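How to read your solar inverter before you call for service

A drop in output is often easy to trace. Pick a clear day and set aside 15 minutes around noon.

1. Open the Vedach app and write down the current output. Keep a pen and last September's bill next to you.

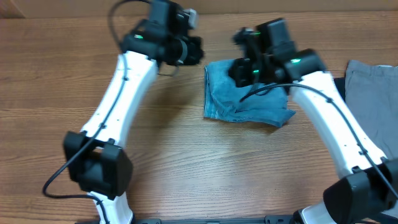

Two arms over the wooden tabletop.

2. Compare the strings. If one is 60 percent of the other or less, look for shade first – trees grow, and so do neighbors' additions.

3. Check the inverter light. Steady green is normal. If it blinks red, switch off the AC side, wait 3 minutes and switch it back on. Do not open the cover.

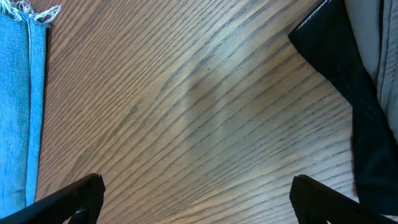
Tabletop grain, with light blue denim at the left.

Still low after 2 clear days? Send your readings to the Hiltville service desk with the serial number.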